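Sorting Before Storing: A Student Project on Household Paper in Shared Flats

Jade Carrier
Second-year project report, Home and Community Studies

Last updated: October 3, 2025

14 shares | 2 comments

Background

Students in shared flats receive more paper than most people expect. There are tenancy letters, council tax forms, bank letters, appointment cards, takeaway menus and post for tenants who left years ago. My project looked at what happens to this paper once it comes through the door, and whether a simple sorting routine would make it easier to find a document when it is needed.

I chose the subject after missing a deadline for a deposit form last November. The form had been in the flat the whole time, inside a free newspaper. When I asked other people on my course, several had a similar story, usually involving a bank card or a hospital letter.

The project had one main question: does sorting post on the day it arrives reduce the time it takes to find a named document later? A second question was whether people would keep to the routine without being reminded.

Method

Three flats took part. I have called them Flat A, Flat B and Flat C in this report. Flat A has four tenants, Flat B has five and Flat C has three. All are within walking distance of the campus and all have one shared front door and one shared kitchen.

For the first part of the study the flats carried on as normal. Each household kept a tally sheet by the door and marked down every item of post under one of five headings: personal letters, official letters, bills, advertising, and post for former tenants. I collected the sheets every Sunday evening.

For the second part, each flat was asked to follow this routine:

Open post on the day it arrives.
Put advertising straight into recycling.
Write "not at this address" on post for former tenants and return it the next time anyone goes out.
Put anything with a date to act on in the "to do" container.
Put everything else in the "keep" container.

Each flat supplied its own containers. I did not tell them what to use, only that there had to be two and that they had to be in a room everyone used. Flat A used a shoebox and a biscuit tin. Flat B used a wall rack. Flat C used two trays from an old desk set.

At the end of each part I ran a finding test. I asked one tenant to find a document I had named in advance from the tally sheets, such as the latest electricity bill, and timed this with my phone. The test was stopped at 300 seconds if the document had not been found.

Choosing a container

I spent longer on this part than I had planned. Before the second part started I read what I could find about home filing, most of it aimed at families with a spare room. Much of the advice was to buy a filing cabinet, and none of the flats had the floor space or the money for one.

I looked at what was on sale locally. Prado, the homeware shop on the high street, had lidded boxes with label slots. Coşkun, the hardware shop near the station, had plastic trays that stack. Both were suitable, but I decided that making the flats buy something would change the result. People may take more care of a system they have paid for.

The tenants had views on this as well. Flat A wanted something with a lid so that visitors could not read their letters. Flat B wanted everything on show, as they said they forgot about anything they could not see. Flat C did not mind as long as it fitted beside the microwave.

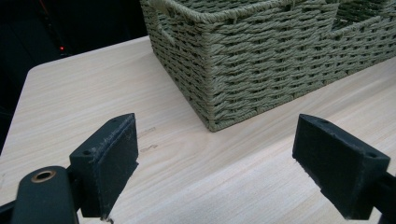
Reading time: 5 minutes

An open basket is a common choice for this job in magazines and shop displays. It is easy to drop a letter into and can be carried to another room. The drawback is that paper laid flat in a deep basket ends up in date order only, with the oldest at the bottom, and the whole pile has to come out when something is needed. Standing the letters upright with a piece of card between each type would solve most of this.

Results

Advertising was the largest group in all three flats. Post for former tenants came second in Flat A and Flat B. Flat A was still receiving letters for a company called Dredusitz, which no one living there had heard of. Personal letters were the smallest group everywhere, and most of these were birthday cards.

Finding times fell in Flat A and Flat B. In Flat B, the tenant tested in the first part reached the 300 second limit without finding the gas bill, which later turned up on top of the fridge. In the second part the water bill was found in the wall rack in under a minute.

Flat C did not improve. Their first time was already quick – one tenant had been keeping all the bills in a folder in her bedroom since moving in. Once the routine started, some bills went to the folder and some to the trays, so there were two places to look. I should have asked about existing habits before I began.

On the second question, the routine lasted best in Flat B. Flat A kept up the recycling step but stopped returning post for former tenants after the first fortnight, and it built up on the stairs. Flat C said the routine was fine but that they mostly forgot the "to do" tray.

Problems with the study

Three flats is a small number and they were all people I knew or friends of people I knew. The finding test used a different document each time, and some documents are easier to spot than others. A bill from Drana, the broadband supplier in Flat A, comes in a bright envelope and could be seen from across the kitchen.

I also did not count email. Most tenants now get bank statements and some bills online, and two people said these were harder to find than the paper ones. I left this out to keep the project to a sensible size, but it is a real gap.

The tally sheets were not always filled in. Flat A lost one week completely when the sheet was recycled with the advertising.

What I would change

I would start with a short interview in each flat about where papers are kept already. I would use the same type of document for every finding test. I would also run the second part for longer, as several tenants said they were only just getting used to it when it ended.

Flat B has kept the wall rack. Flat A has gone back to using the tin for biscuits and now keeps everything in the shoebox.

The report limit was 3000 words including tables. Blank copies of the tally sheet are available from the course office.

2 comments

We use cookies to understand how visitors use this site. Accept | Manage settings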